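Flonwood Soft Shape, Pale Yellow
Item 1172

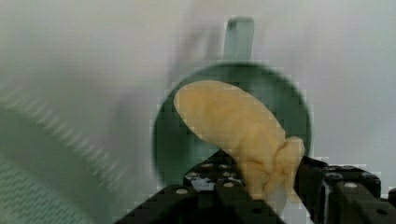
Soft Shape in pale yellow, with the rounded end pointing up and the narrow end held.

The Soft Shape is a stuffed object for squeezing, holding and throwing indoors. We make it in our workshop at Navach, where Benedetta Marchetti draws the patterns and also sews the first piece of every new color. It is long and rounded, wide on one end and narrow on the other, and it bends a little in the middle. Many customers ask us what it is supposed to be. Some say a squash, some say a bean. In our price list it has always been only the Soft Shape, and we like to leave it so.

Pale yellow is the color that we sell most. It is a warm, buttery tone, without print and without face. On the screen it can look more beige or more yellow, depending on the light in your room, so please do not choose it to match exactly with a curtain or a carpet.

How it feels

The wide end is filled more firmly and stays smooth. Toward the narrow end we put less filling, so the cover makes folds and small lobes when you press it. This is wanted and is not a defect of sewing. A new piece has also light creases across the middle from lying in the bag. They become less after some days of use, but they do not disappear completely.

It has no sound inside, no beads and no magnet. The seam is closed by hand, and there is no zipper.

Details

Length: 142 mm, measured along the curve
Cover: soft knitted fabric, one color
Filling: polyester fiber
Closing: hand seam at the narrow end
Colors: pale yellow, Pesenel green, gray
Sold as: single piece or bag of 2

Because each piece is filled by hand, the length can be a few millimeters different from one to the other. The bend is also not always the same. If you order the bag of 2, we try to put together pieces which are similar – but we cannot promise twins.

Washing

Wash by hand in lukewarm water with a little mild soap. Press the water out with a towel and do not twist, otherwise the filling goes all to one side. Let it dry flat, away from the radiator. The narrow end needs the longest time, so turn it once in the evening and leave it until the next day. Please do not use the tumble dryer or bleach.

If the filling has moved, roll the shape between your hands, starting from the wide end. Usually two or three minutes are enough.

The yellow takes marks from dark jeans and from newspaper. Fresh marks go away with the soap, old ones often stay.

Which one to choose

Soft Shape is the right one if you want something light to hold. If you prefer a heavier object, look at the Ra, which has the same pattern but is filled with more weight and costs a little more. The Ra cannot be put in water, only wiped with a damp cloth, so for shared rooms we recommend the Soft Shape.

It is not made for dogs. The cover will not resist teeth, and we do not replace pieces that were chewed.

Orders and delivery

Single pieces and bags are in stock in pale yellow and gray. Pesenel green will come back in March. You can already reserve it by writing the color in the notes field of your order, and we will send the invoice only when the goods are ready.

Orders leave Navach within two working days if they arrive before noon. We pack in a paper bag and a flat carton, and the shape is slightly compressed for the transport. Open the bag when it comes and let it rest a few hours, then it takes back its volume.

For schools and shops there is a separate price from 200 pieces. Colors can be mixed in one order, also with the Ra. Write to us with the quantity and the delivery address and we answer with an offer, normally the same day.

Returns are possible if the piece is unwashed and the paper label is still on it. For a seam that opens, send us a photo of the place and we repair or exchange it, also after the return time is over.

Related items

Ra, weighted shape, gray
Flonwood cotton storage bag, small
Replacement filling, polyester fiber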